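How to check if a two-gripper setup is ready for kitchen shelf chores

Many people ask me if a machine can already tidy a kitchen shelf. My short answer is: a part of it, on a good day. For a better answer you should test it yourself, with one small chore and clear rules. In this tutorial I explain how we do it at Skudamis. You do not need a full kitchen.

What you need

A table, a small raised shelf that stands on it, a few jars with lids and dry contents, and a pair of hand-held grippers. Choose jars which are different from each other. If all jars are equal, your result will look better than it should.

Step 1. Write the chore in one sentence

Our sentence is: "Take a jar from the shelf, put it on the table, put it back." Please do not add opening or pouring at this stage. Each of them is a chore of its own and will need its own test.
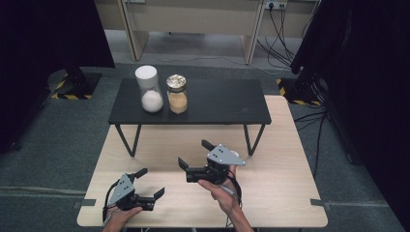
Step 2. Record the chore by hand

Do the chore with the grippers in your hands, slowly, and always finish the movement. We record 141 good runs before we train anything. A run is good when the jar stands again on the shelf and no other jar was touched. Delete the bad ones the same evening, because in November I kept them "for later" and then spent a long time to find them again.

Change the order of the jars after every 20 runs. If you forget this, the machine learns the place and does not care about the jar.

Step 3. Look at the shelf from the side of the gripper

A shelf with thin wire legs is easy for a person. For a machine it can be difficult, for two reasons. The legs are thin, so a depth sensor may miss them. And if a finger pushes a leg, everything on top moves together. Plan the approach from above the board, and keep the fingers higher than the board edge until they are near the jar.
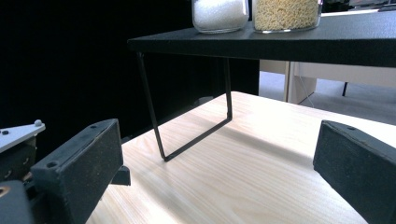 Start with the jar closest to the front. When jars stand close together, the fingers have little room between them, and a person solves this with a small push without thinking. Your machine will need to learn this push also. Record it as a separate movement.

Step 4. Test in groups of 10

Now let the arm work alone. Make 10 tries with each jar and write only "yes" or "no". Do not write "almost". Repeat one group in the morning and one at 4 p.m., so that the daylight is different. Clear glass is sensitive to this.

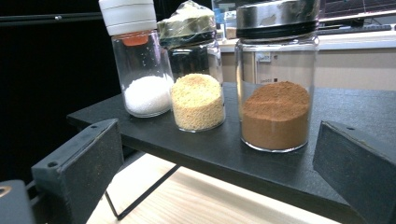
Fine powder needs a lid that is closed well. Check every lid before each group, also the ones you did not touch. A wide jar asks for a larger opening of the fingers, so measure it before you begin.

Step 5. Decide what you can promise

We say a chore is "ready" only after 1000 tries with no broken glass. Until now we have not reached this number with any shelf chore. Moving one jar with free space on both sides is close. Taking a jar from the back row is still far away, and I would not leave it running when I am out of the room.

If your result is poor, go back to Step 2 and record more runs with the jar that failed most.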